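Counter Cell Operating Rules: FAQ
Akcombe test kitchen, rule set Rurnine. Revised 2 March 2023.

Which tasks do these rules cover?
Any arm task on a household counter with drawers, small appliances or food within reach.

May a drawer stay open while the arm moves?
Yes, if the drawer is listed in the task sheet. Unlisted drawers are closed before motion is enabled.

How are arm cables secured?
Tie them to the link at two points or more. Leave enough slack for full wrist rotation.
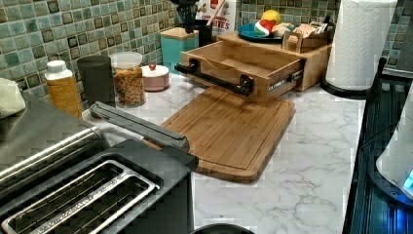
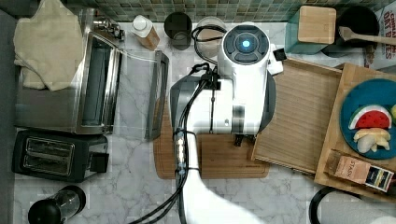 Counter with the drawer open and the cutting board and toaster in place.

Can food be left out?
Yes. Log each item under its shelf code. Replace fresh items at the end of the shift.

What is the speed limit near glass?
28 mm/s within one hand width. Elsewhere on the counter, 900 mm/s.

Who approves a change of layout?
The Abdella site lead. Submit form 2081 before the first run. Layouts approved under the older Grekton rules expire in September.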